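Trirnitlow Water Play Tray

Warnstead Early Learning Supplies
Water and Sensory Play

The Trirnitlow Water Play Tray is a shallow rectangular tray in bright blue plastic, intended for supervised tabletop water play in child care centres, kindergartens and family homes. It is suited to small floating toys and toy animals, and may be used with a thin layer of water where a full water table is not practical.

Specifications
Material: moulded plastic
Colour: bright blue
Recommended age: 2 years and over
Recommended fill: 2000 mL maximum
Warranty: 16 months from date of purchase

Use and care
The tray should be placed on a level, stable surface before filling. Adult supervision is required at all times, and the tray must be emptied after each session. Wash in warm water with a mild detergent, rinse, and stand on end until dry. Abrasive cleaners will dull the finish — a soft cloth is sufficient.

Ordering
Trays are supplied singly or in cartons of 10. Toys and buckets are sold separately. Orders are dispatched from our McKinnon warehouse. Centres holding an account may direct enquiries to Grethe Hviid, Education Sales.

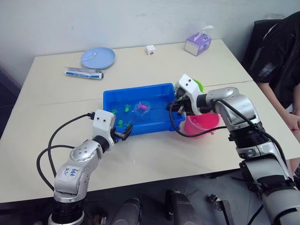

Can the tray be left outdoors between sessions?
We recommend indoor storage. Prolonged exposure to direct sun will fade the colour and may make the plastic brittle.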